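Up at 6 again. Coffee, no breakfast, bread went moldy over the weekend and I only noticed after slicing it. Need: bread, dish soap, the flat kind of sponge, stamps.

Big job today was the table. Been putting it off since we got back from Dornstead. Two weeks of mail, the seed catalogs, charger cords, a bowl with one onion in it, the Kanell paperwork, all of it spread out so you couldnt set down a plate. Ate standing at the counter most of last week. Ridiculous.

Did it the lazy way first, pushed everything to one side. Then felt bad and did it properly. Shoebox for bills, grocery bag for recycling, everything else on the couch where I'll have to look at it. Found the Jurden receipt finally!! $73, and I'd told them on the phone I never got one. So that's a call I have to make.

Then wiped it down. Warm water and a little vinegar, then plain water, then the old T-shirt. There was a sticky ring by my chair, jam probably, took forever. Used my thumbnail in the end. Don't scrub with the green side, I know, I know. 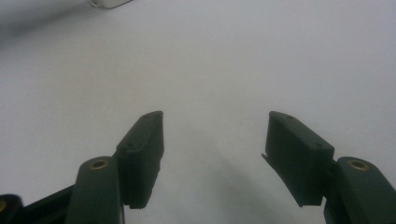 Anyway after lunch I started on the drawer under the microwave and that was a mistake. Takeout menus from places that closed. Keys to what. A warranty card for the Ejigu fan — the fan went to the dump in January. Kept the rubber bands, tossed the rest, then went back in the trash for teh menus because one had my sister's new address on the back. Copied it down this time.

Mileage on the car says 2,000 over for the oil change, sticker was right there in the drawer with everything else. Call about that too. So two calls. Maybe tomorrow morning before it gets busy.

Back hurts. Moved the lamp over from the bedroom to see if it's better for reading at the table, not sure yet, cord is too short and runs right across where you walk. Might swap it with the tall one.

Soup for dinner, sitting down, with a napkin and everything. Left the couch pile alone. Rule for myself — mail gets opened at the door and doesnt travel. We'll see how long that lasts, I said the same thing last spring.

Still no stamps. Bed.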